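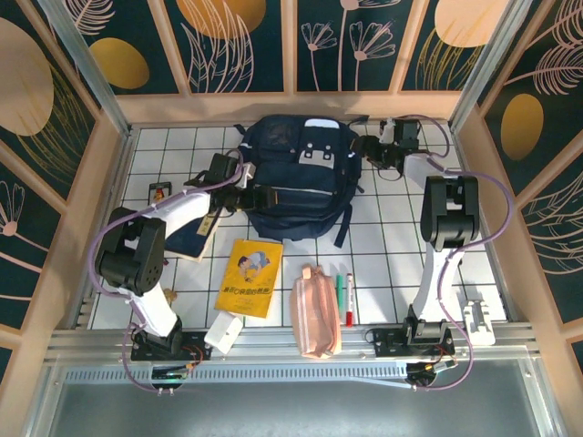 Palesa Mathebula
Writer and keeper of this blog

I have one navy backpack and I am loyal to it. It is a Goltano, I bought it when I moved here, and it was more expensive than I wanted: 378 dollars with the rain cover, which I then lost on a train. I still think of that rain cover.

My sister asked me last month why I don't buy a new one. She has a Skoltlow with wheels and she is very happy. But I know my bag. I know which pocket has the keys without looking, and my hand goes there by itself. With a new bag I would stand in front of my door for two weeks, searching.

In January I decided to empty it properly. I do this maybe once a year, and every time I am a little ashamed. I put it flat on the floor with the straps up, so I could start with the small pockets and leave the big one for the end. I found 14 receipts, a tea bag from the Joubert café, one glove and a library card I had already replaced.

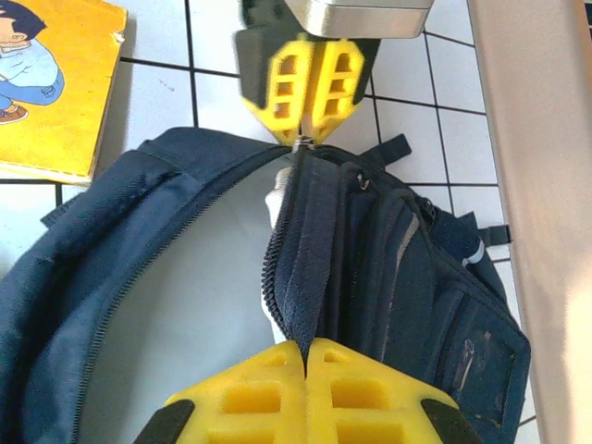
The big compartment is easier, because the lining is pale and you can see every crumb. Dark lining hides things, and then you carry them for months. I shake out the crumbs first, then I wipe with a damp cloth and a drop of dish soap. The zipper needs some patience. I hold the fabric with one hand and pull slowly with the other, and if it catches I go back a little and try again. A friend told me to rub a candle along the teeth. I tried it and I liked the result, but use a white candle, not a coloured one.

The scuffs on the front pocket I leave alone. I tried once with a brush and the fabric only became fuzzy. After cleaning I let the bag stay open for the whole night, near the window but not in the sun.

Now it weighs much less on my shoulder. I have put back my notebook, my grey scarf and the Emura lunch box, and I am still looking for the second glove.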